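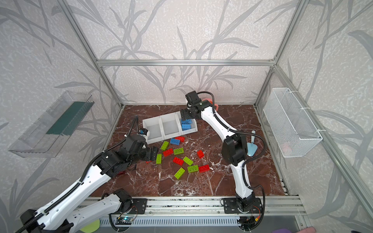

Figure 3. Toy bricks and a three-part sorting tray on the marble-patterned surface.

4.2 Sorting by colour

Of all the small tidying jobs we looked at in the course of the Pulcombe study, putting bricks away by colour was the one that people seemed to enjoy most, and it is worth lingering over for a page or so. The rule is easy to say and easy to remember – one colour to a compartment – and yet there is more than one sensible way of going about it. A person may clear whatever lies nearest, changing colour as they go, or may finish one colour completely before so much as glancing at the next. Figure 3 shows the kind of halfway point we have in mind, with blue bricks piled in the right-hand compartment, the other two compartments empty, and the green and red bricks still lying in front of the tray along with a single blue one. A layout like this fits the second habit very nearly, and we came to call that habit "colour first" in our notes.

Our interest in the matter goes back to the earlier work at Lindsay, where we asked families to keep a tidying diary through the whole of January. Those diaries were a delight to read, if not always easy to compare, and they left us with the feeling that the last brick of a colour is treated rather differently from the ones before it. Several families wrote of going back for a stray long after they had moved on to something else. We therefore decided to note strays separately at Pulcombe, and we counted as a stray any brick left out once its colour had been set aside and another begun.

The sessions themselves were kept short and friendly. Each of the 11 households took part in eight sessions, and we left it to them to choose which compartment should belong to which colour. We had wondered whether the choice would settle down into a fixed order, and in most homes it did, though one or two families cheerfully swapped things about every time. Bricks dropped in at an angle were counted as put away – we saw no reason to ask for neat stacks when a heap does perfectly well.

The wording of the instructions was carried over from the Filtereck protocol, with small changes agreed at our meeting in Paris. The most important of these was to drop the phrase "as quickly as you can", which had made the younger children anxious and the older ones careless. Times are still reported in Section 5, but they should be read with that change in mind.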